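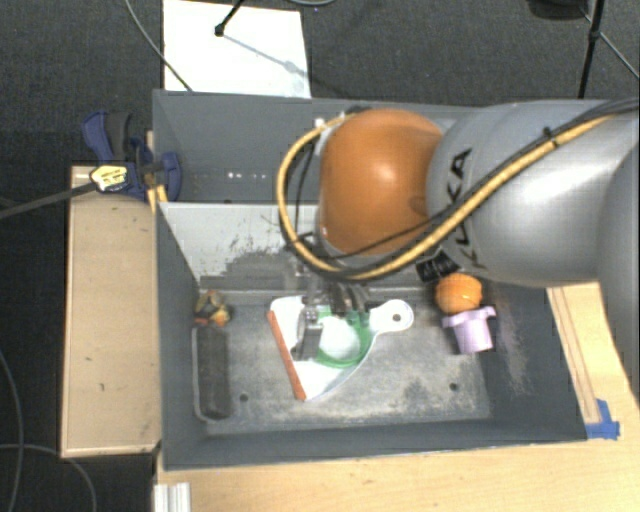 GALLERY / Small Household Things

White dustpan and orange ball, gray bin. The dustpan has an orange-red strip along the wide edge and a green ring around the white center. There is a small round hole in the handle for hanging.

This page is part of the Polville gallery, which covers the small things that live in closets, under sinks and at the back of the garage. It went up on 12 February 2019. Most of what gets photographed for the gallery is ordinary: brushes, pans, balls, clothespins, jar lids, pieces of hose.

Notes on the dustpan

A dustpan has one job, and most of it is done by the front edge. If the edge does not sit flat on the floor, a line of dust stays behind every time the pan is pulled back. On older pans the edge is the first part to go – it gets nicked on door thresholds and bent by things stacked on top of it. The one shown has its edge in a different color from the rest, so it is easy to see which side goes down first.

The handle is rounded. We like a hanging hole on a dustpan and would not buy one without it. A pan left on a shelf ends up under something else, and a pan on the floor of a closet gets stepped on. A plain hook at hip height works well. Hang the brush beside it on a second hook, or the two will part ways within a month.

To clean a pan like this, knock it out over the trash, rinse it with warm water and a drop of dish soap, and let it dry before hanging it up. Do not use it for ash or broken glass if children also use it.

Notes on the ball

The ball has a textured surface. Texture helps small hands and helps with wet grass, but it also holds dirt, so a ball like this needs a brush and not only a wipe. An old nail brush is fine. Orange is a good color for a ball that gets used outdoors, especially in March, when the yard is mostly brown.

Notes on the bin

Rectangular bins are better than round ones for this kind of sorting. They sit side by side on a shelf, and a dustpan can lie flat in one with its handle straight. Gray is dull but makes nearly everything else stand out. We keep cleaning things and play things together in the first sort and split them up in the second – doing both at once is slower.

Item sheets for this page are numbered with the rest of the Polville set. The dustpan is on sheet 40 and the ball is on sheet 44.

Comments

Valentin Hamel: My parents had a pan with the same kind of handle hole and it hung by the back door for years. The hook outlasted it.

Pylyp Stasiv: Do you wash the balls in with anything else? I do ours in a bucket with the garden gloves.

Polville gallery: A bucket is fine. We do them separately because the gloves leave grit in the water.

marta_k: Second hook for the brush, yes. I have bought 12 brushes and I still own one pan.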